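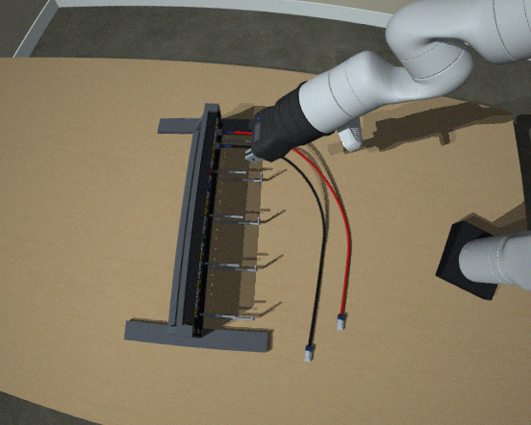 Hundham 공동 작업실 케이블 배선 로봇 제작 10월 경과 보고

수신: Märta Aasen
작성: Folke Holmgren

이번 달에는 패치 패널 랙에 네트워크 케이블을 꽂고 빼는 작업을 시뮬레이션에서 다루었습니다. 랙 모델은 포트 줄, 색상 표시, 금속 봉까지 넣은 상태로 고정했고, 앞으로 치수는 바꾸지 않을 예정입니다.

시험은 모두 1,313회 돌렸습니다. 이 가운데 186회는 케이블이 봉에 걸려 중단되었고, 128회는 커넥터가 옆 포트로 들어갔습니다. 걸림 문제는 Sachiko Kinoshita가 접근 경로를 바꾸어 다시 시험하고 있습니다. 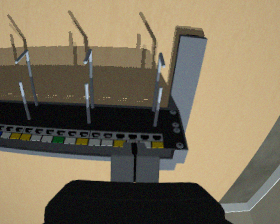

포트 간격이 좁아 그리퍼 손가락 두께가 계속 문제가 됩니다. Prys Lewis가 끝을 얇게 깎은 손가락을 설계했으며, 도면은 수요일에 작업실 서버에 올렸습니다. 출력 재료는 아직 정하지 못했습니다.

예산은 재료비로 약 1,000유로를 썼습니다. 작업대 상판과 전원 장치 비용이 여기에 포함됩니다. Ljungberg에 주문한 케이블은 납기가 밀려 다음 보고에 반영하겠습니다.

다음 달 작업
새 손가락 모델로 같은 시험 반복
케이블 강성 값 재조정 (Umut Öztürkmen 담당)
실물 랙 조립 시작

실물 조립에는 작업실 안쪽 자리를 저녁 7시 이후에도 써야 합니다. 사용 시간 연장 승인을 부탁드립니다.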